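Arnwood Community Help: Simulation and Fault Reports

Robot view tilts in the doorway scene and the safety stop does not release
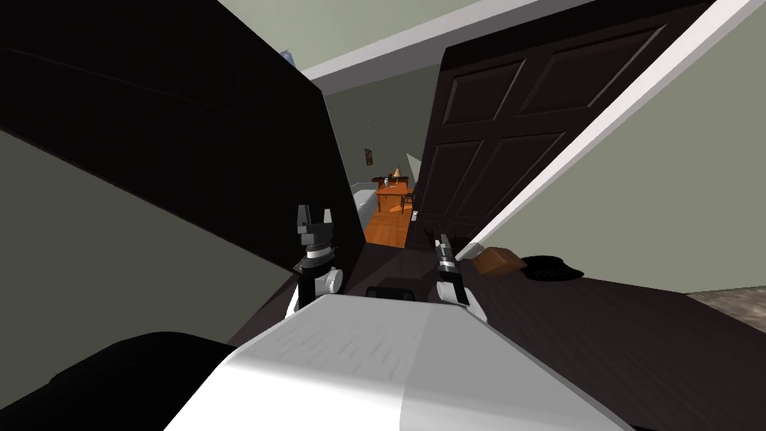 View from the robot in the simulated house, with both grippers raised and the door to the second room open.

Posted by Wiesława Domański, 12 February 2025

Our department uses the Arnwood simulator to rehearse household tasks before any program is sent to a physical two-armed unit. The task in question requires the robot to pass through an open door, cross to the desk in the far room and return. It had been completed without incident under the previous release, and no change was made on our side to the house model or to the robot model.

Following the update in February, the run stops before the robot reaches the door. The rendered view is strongly tilted, with the walls, floor and ceiling all running diagonally. The controller then reports a body tilt of 26 degrees and places both arms under a safety stop. The limit in our configuration is 16 degrees, so the stop itself appears to be correct. What we are unable to establish is whether the simulated body has in fact tipped, or whether only the reported orientation is wrong.

The following steps have been taken:

The scene was reloaded from the saved copy.
The arms were returned to the rest position by manual command. The command was accepted, but the stop was not released.
The small cardboard box and the round black object on the floor were removed from the scene file, in case the base had made contact with either one. The fault occurred again.
The tilt limit was not raised. Our internal rules do not permit a safety limit to be changed in order to complete a run.

We would be grateful for guidance on how to tell the two causes apart. We also ask whether programs rehearsed under this release should be withheld from the physical unit until the matter is settled. Log extracts can be supplied on request.

Reply from Barbara Kwiatkowski

Programs should be withheld. A rehearsal that ends in an unexplained stop does not count as a completed rehearsal, and this applies equally to programs that passed earlier on the same release, as they used the same orientation data.

With regard to the cause, the two conditions can be separated using the contact report. Please proceed as follows.

Open the run in the log viewer and go to the moment at which the stop was raised. Select the base and display its contact forces. If the body has tipped, the load will have moved to one side, and one or more wheels will show little or no force against the floor. If the load is evenly shared while the tilt reading remains high, the body is level and the reading is at fault.

Next, compare the camera mount with the base. The rendered view follows the mount. It does not read the tilt sensor. A tilted picture together with a high reading can therefore result from a true tip, but it can also result from a mount and a sensor that both take their orientation from the same incorrect entry in the robot model. We have seen the latter in our own installation, where the update replaced a custom entry with the default. The file is named in the release notes under "body frames." Restore your saved entry, reload, and run the robot in an empty room before returning it to the house.

The stop does not release because it is designed to remain in force until the reading has stayed below the limit for 3 seconds. Moving the arms has no effect on this. Please do not clear it through the console, as doing so also clears the record of the event.

If the contact report shows a true tip, examine the floor next. Two floor surfaces that meet at different heights can lift one side of the base, and the height may not be apparent in the rendered view. Check the collision surfaces under the dark wood and at the edge of the gray carpet.

Reply from Flotstead

Had the same thing on version 2. Reinstalled and it went away. You could also set the limit to 30 and see if it gets through the door.

Reply from Barbara Kwiatkowski

Members are asked not to follow the second suggestion above. Raising the limit would allow the run to continue without establishing whether the body is stable, and the altered value may be carried over when the configuration is exported to a physical unit. Reinstalling may restore a correct file, but it will also overwrite custom entries. A copy of the robot model should be kept before it is attempted.

Comment from Wiesława Domański

Thank you. The contact report shows the load evenly shared across the base, and the body frames file contains the default entry. Our saved entry will be restored and the empty room test carried out. All programs rehearsed under this release have been withdrawn from the transfer queue in the meantime, and the result of the test will be posted to this page.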